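Harvest Supper Is Back On, and Yes, There Will Be Carrot Soup

Thursday, August 22, 2019

Well, it's happening! After a year off, the Flunley Harvest Supper returns to the old grange hall on the third Saturday in September, and I've been walking around town with a silly grin ever since I heard.

If you're new here, the supper is the night when half of Flunley sits down at long tables and eats whatever came out of the ground that month. Last year it got scrapped when the hall's kitchen floor had to come up, and we all had to make do with potlucks (mine was fine, thank you, although I did burn the rolls). The floor is done now, the new stove is in, and Solveig Berge has the keys back. She's run the kitchen for as long as I've lived in town and she sounded about ready to start peeling when I called her on Monday.

"I've got two big pots and I've got my knives," she told me. "Tell people to bring an appetite and a sweater. That hall is drafty."

Tickets are $12 for grown-ups, $5 for kids, and babies on laps get in free. The hall can seat 388 people over two sittings, one at 4:30 and one at 6:45. The early one usually goes first, so if you've got little ones who melt down by seven, don't wait around. You can buy them at Trosier Hardware, at the counter next to the seed rack, cash or check only. I picked up four yesterday and the line was already out past the paint.

The theme vegetable this year is the carrot. I was rooting for squash, but I lost that one. Birger and Siv Kvam out on Hägglund Road had such a good spring planting that they've promised 802 pounds of them, which I had to ask Birger to repeat. He said they'd be pulling right up to the night before. Some will go in Solveig's soup, some get roasted with honey, and the rest are headed for the cake table.

Kids get their own carrot corner, with games and a coloring table, from 4:00 until the second sitting is served. 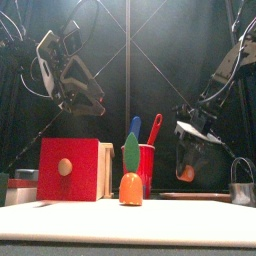

What's on the menu

Solveig was careful to say this could still change, but as of this week it's carrot and ginger soup, roast chicken, a bean casserole for the folks who don't eat meat, green salad, honey carrots, and bread from Montserrat Figueroa's bakery on Mill Street. Montserrat is trying out a carrot and rye loaf that she let me taste while it was still warm from the oven. I ate the whole heel standing on the sidewalk. If it doesn't make the final list I will personally complain.

Dessert is the usual free-for-all. Bring a pie or a cake, put your name on the bottom of the dish with tape, and drop it off at the side door after 2:00. Please, please label anything with nuts in it. There will be coffee, cider, and a tub of Jollix orange soda for the kids, same as always.

The growing contest

This is the part I get the most mail about. The giant carrot contest is open to anyone who grew theirs within the town line, and there are prizes for heaviest, longest, and funniest looking. Haruto Maruyama is judging again and he is not a man you can sweet-talk - I've tried. Weigh-in is at 3:00 sharp, tops trimmed to two inches, dirt off. Last time around the heaviest one came in at 1,019 grams, and the fellow who grew it still brings it up at the post office.

There's a kids' class too, for anybody twelve and under. No weighing in that one. Haruto just picks the ones he likes, and every child who enters goes home with a ribbon and a packet of seeds.
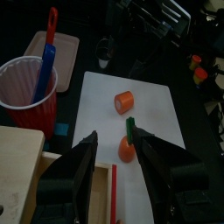
Orange and green, the colors of this year's supper.

Where the money goes

Whatever's left after food costs goes toward new windows on the north side of the hall. Siv Kvam tells me they have 135 dollars in the window jar so far, so there's a ways to go. I'd guess one good supper will make a real dent, and maybe next year Solveig can stop telling people to bring a sweater.

They still need a hand with setup on Friday night and dishes on Saturday, especially dishes for the late sitting. If you can spare a couple of hours, leave your name on the sheet at Trosier's when you get your tickets. Dish crew eats free in the kitchen, and I've done it twice now - you get first crack at the leftover cake.

Parking is in the field behind the hall, or along Mill Street if it's been raining. Doors open at 4:00.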